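Zitrone, Teller, geripptes Stück: Was ein Greifer in der Küche können muss

Im Prüflabor Plikness werden Greifer für die Gemeinschaftsverpflegung verglichen. Die Versuche gelten einfachem Geschirr und weichen Lebensmitteln, und gerade daran scheitern viele Systeme, die in der Metallverarbeitung seit Jahren zuverlässig laufen.

Wer einen Roboter für eine Großküche beschaffen will, erhält in der Regel ein Datenblatt mit Angaben zu Traglast, Reichweite und Wiederholgenauigkeit. Über die Frage, ob der Greifer eine Scheibe Obst von einem Teller aufnehmen kann, ohne sie zu zerdrücken oder den Teller zu verschieben, sagt das Blatt nichts. Das Prüflabor Plikness hat deshalb im vergangenen Jahr damit begonnen, eine eigene Vergleichsreihe aufzubauen. Auftraggeber ist der Küchenausstatter Prisov, der für mehrere Kantinenbetriebe eine teilautomatisierte Portionierung plant.

Geleitet wird die Reihe von Lucyna Makowska. Die Ingenieurin hat zuvor Schweißanlagen abgenommen und beschreibt den Wechsel als Umstellung in der Denkweise. »Bei einem Blech weiß ich vorher, wo es liegt und wie es sich verhält«, sagt sie. »Bei einer Melone weiß ich beides nur ungefähr, und die nächste ist wieder anders.«

Der Versuchsplan sieht 252 Einzelgriffe je Greifer vor. Sie verteilen sich auf Gegenstände verschiedener Form und Festigkeit, vom glatten Teller über die Schale bis zur ganzen Frucht. Jeder Griff wird nach einem festen Schema bewertet: aufgenommen, gehalten, an der vorgesehenen Stelle abgelegt. Zusätzlich wird festgehalten, ob das Lebensmittel Druckstellen aufweist und ob sich Geschirr in der Nachbarschaft bewegt hat. Die letzte Spalte des Protokolls ist nach Auskunft des Labors diejenige, in der am häufigsten etwas eingetragen wird.

Ein Raster als Bezugssystem

Für die Aufstellung der Gegenstände hat sich das Labor auf eine Lösung geeinigt, die mit geringem Aufwand auskommt. Der Tisch ist mit braunem Papier bespannt und mit blauem Klebeband in Felder geteilt. Die Felder dienen dem Personal zur Orientierung beim Umräumen; die eigentliche Lage der Objekte bestimmt die Kamera. Dass die Bänder stellenweise unterbrochen sind, spielt für die Auswertung keine Rolle.
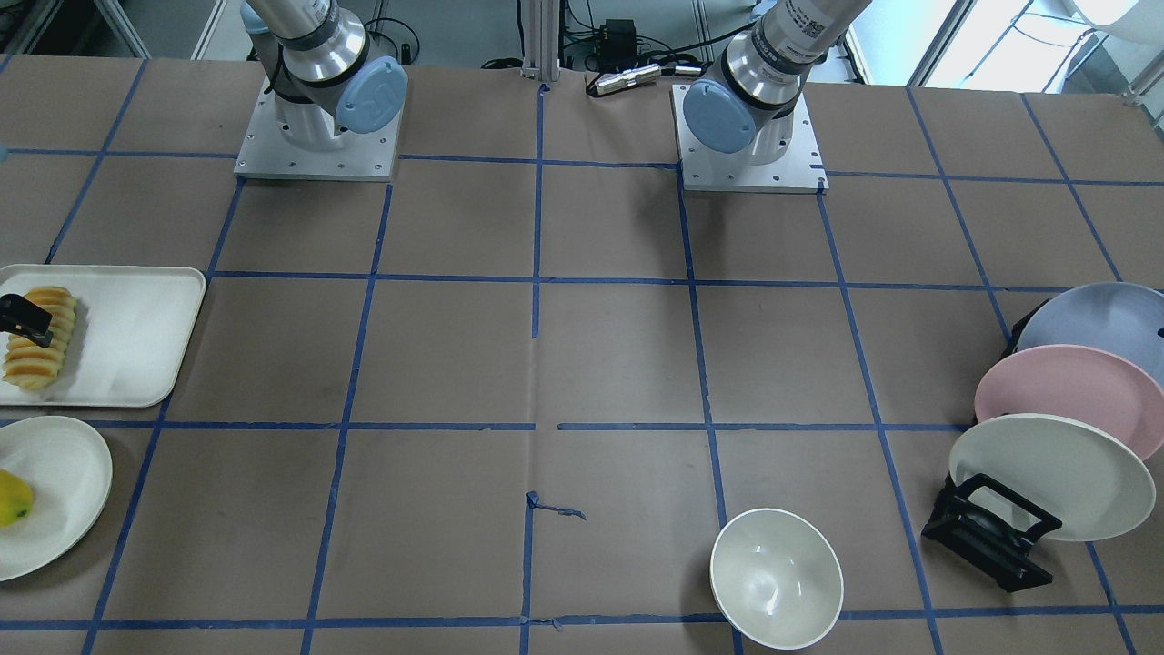 Wichtiger als das Raster ist die Festlegung, was zwischen zwei Durchgängen verändert werden darf. In den ersten Wochen hatte jede Schicht nach eigenem Ermessen umgestellt, und die Ergebnisse ließen sich kaum gegeneinanderhalten. Inzwischen gibt es 53 festgeschriebene Aufstellungen, die nach einer ausgelosten Reihenfolge abgearbeitet werden. Abweichungen müssen begründet und im Protokoll vermerkt werden. Makowska hält diese Regelung für den größten Fortschritt des ersten Halbjahres, auch wenn sie bei den Kolleginnen und Kollegen zunächst wenig Zustimmung fand.

Teller bilden eine eigene Gruppe. Liegend bieten sie dem Greifer nur den Rand, und dieser Rand ist bei jedem Hersteller anders ausgebildet. Stehend, in einem Abtropfgestell, sind sie leichter zu fassen, dafür liegen die Abstände zum nächsten Teller oft unter der Fingerbreite. Ein Greifer, der bei der einen Anordnung gut abschneidet, kann bei der anderen vollständig versagen. Das Labor weist die beiden Fälle deshalb getrennt aus und bildet bewusst keinen gemeinsamen Mittelwert.

Zwei Konzepte im Vergleich

In der laufenden Runde stehen sich zwei Bauarten gegenüber. Die eine stammt vom Werkzeugbauer Ziółkowski und arbeitet mit schmalen, starren Fingern, die elektrisch verfahren werden. Die andere, geliefert von Amilent, setzt auf nachgiebige Fingerkuppen und regelt die Schließkraft über den Motorstrom. Die Schließkraft wird bei beiden in Stufen vorgegeben, die das Labor vor Beginn der Reihe an Probestücken abgeglichen hat. Getauscht wird der Greifer am selben Arm, damit Bahn und Geschwindigkeit vergleichbar bleiben.

Die starren Finger haben Vorteile, wo wenig Platz ist. Sie gelangen zwischen dicht liegende Scheiben und lassen sich nach dem Einsatz rasch reinigen. Ihr Nachteil zeigt sich bei überreifem Obst: Schon eine Kraftstufe zu viel hinterlässt sichtbare Kerben. Die nachgiebigen Kuppen verzeihen solche Fehler eher, benötigen aber mehr Raum zum Öffnen. Zwischen Schüssel und Tellerrand kann dieser Raum fehlen.

Als besonders aufschlussreich gelten Gegenstände mit gerippter oder unregelmäßiger Oberfläche. Die Auflagefläche ist klein, das Gewicht liegt selten in der Mitte, und beim Anheben dreht sich das Stück gern um die eigene Achse. Das Protokoll sieht dafür eine Haltezeit von 10 Sekunden über dem Zielteller vor. Erst danach darf abgelegt werden. 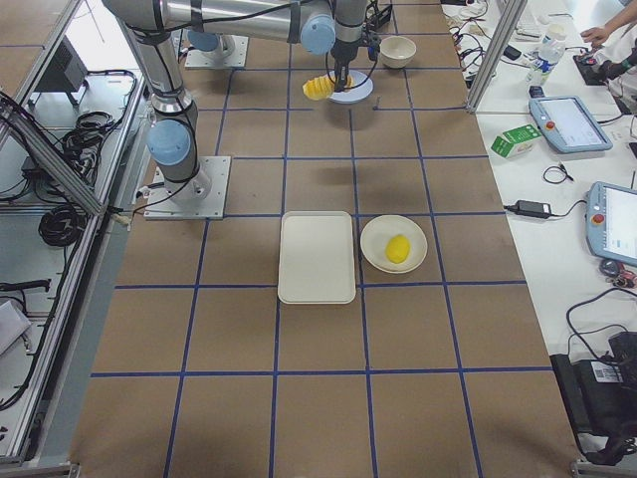 Die Rolle der Steuerung

Ein Teil der Unterschiede, die man zunächst dem Greifer zuschreibt, entsteht an anderer Stelle. Im Januar wiederholte das Labor eine komplette Aufstellung mit geänderter Anfahrt: Der Arm näherte sich senkrecht von oben, statt seitlich einzuschwenken. Bei flachen Scheiben verringerte sich die Zahl der Fehlgriffe mit beiden Greifern deutlich. Am 14. Januar wurde der Versuchsplan entsprechend ergänzt, die bis dahin erhobenen Daten bleiben in einem gesonderten Teil des Berichts erhalten.

Die senkrechte Anfahrt hat allerdings ihren Preis. Sie verlangt eine genaue Kenntnis der Höhe, und hier stößt die Kamera an Grenzen. Glänzende Schalen und helle Glasuren reflektieren das Tageslicht, sodass die Tiefenwerte um einige Millimeter schwanken. Für eine ganze Zitrone ist das unerheblich. Bei einer dünnen Scheibe entscheidet es darüber, ob die Finger das Obst oder das Porzellan berühren. Das Labor prüft derzeit, ob eine zweite Kamera mit flacherem Blickwinkel Abhilfe schafft oder ob es genügt, die Fenster während der Messungen zu verschatten.
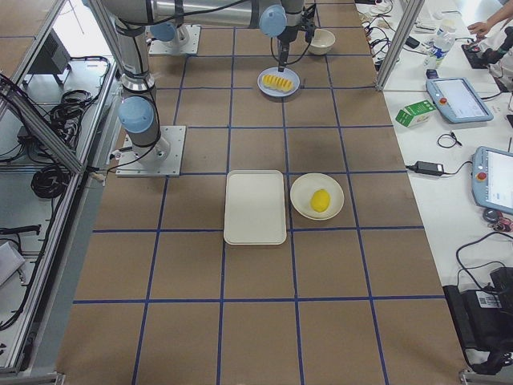

Auch die Bedienung wird erfasst. Prisov hatte ausdrücklich darum gebeten, denn in den Kantinen soll kein Fachpersonal für Robotik vorgehalten werden. Gemessen wird, wie lange eine angelernte Kraft benötigt, um nach einem Abbruch wieder in den Ablauf zu finden. Nach den bisherigen Aufzeichnungen dauert das bis zu 2 Minuten – ein Wert, den der Auftraggeber für den Mittagsbetrieb als zu hoch einstuft. Der größte Teil davon entfällt auf das Lesen der Fehlermeldung am Bediengerät.

Makowska sieht an diesem Punkt die Hersteller in der Pflicht. Die Meldungen seien für Inbetriebnehmer geschrieben, die den Aufbau der Software kennen. »Wer an der Ausgabe steht, muss wissen, ob er den Teller wegnehmen soll oder nicht«, sagt sie. Ziółkowski hat eine überarbeitete Textfassung angekündigt. Amilent verweist auf eine bestehende Schnittstelle, über die Betreiber eigene Texte hinterlegen können, und will hierzu eine Anleitung nachreichen.

Eine Empfehlung für eines der beiden Systeme gibt das Labor vorerst nicht ab. Offen ist unter anderem das Verhalten der Fingerkuppen nach wiederholter Reinigung mit den in Küchen üblichen Mitteln. Diese Versuche beginnen im Februar, parallel zur Fortsetzung der Griffreihe mit gefüllten Schalen. Der Bericht an Prisov soll im Anschluss daran vorgelegt werden, einschließlich der Rohdaten und sämtlicher Abweichungsvermerke.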